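Re: [parents-sport] Sports leader scheme for year 5

Ah-rin Um wrote in March:

> The Tustero scheme would train 17 of our year 5s to run lunchtime games. Listel Primary did it last year and loved it. It costs £900 and takes 2 afternoons.

I've read the leaflet twice and I'm still not sold. Listel has a field. We have a yard which 70 children already share at lunch, and the football takes up most of it.

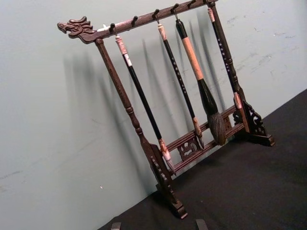
Nor does £900 seem to cover any kit. Page four says "equipment packs available from Itora", with no price. I'd like that figure before we vote on anything.

## Who gets picked

The leaflet says "children with a passion for sport". I can guess which ones that means, and they get plenty of turns already.
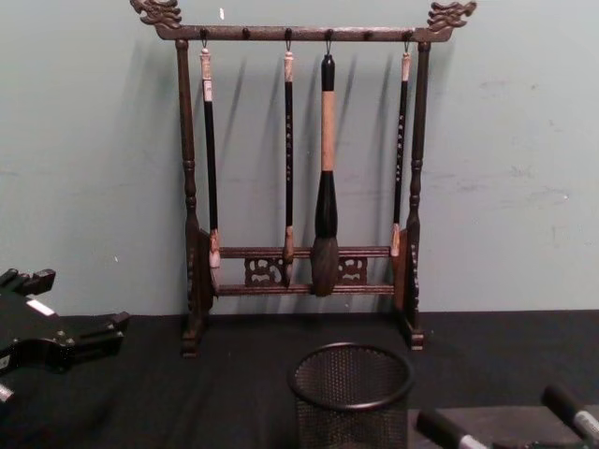

## What happens afterwards

Two afternoons of training, then what? Mr Lemaire can't be out there every lunchtime. When we had playground buddies the bibs were in lost property by half term.
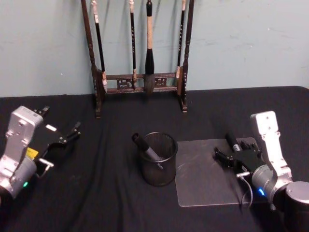 I did ask Listel how many of their leaders are still running games. The reply was that it had been "a really positive experience", so I've asked again.

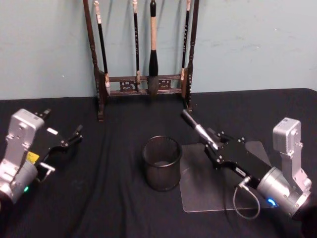 My other worry is the children who don't care for sport at all. If there's £900 going, could part of it pay for something quiet indoors at lunch? A black cloth over a table and four brushes hanging on a rack would do for a calligraphy corner, and I can think of several in year 5 who'd pick that over dodgeball. Ah-rin, can you get the kit price from Tustero?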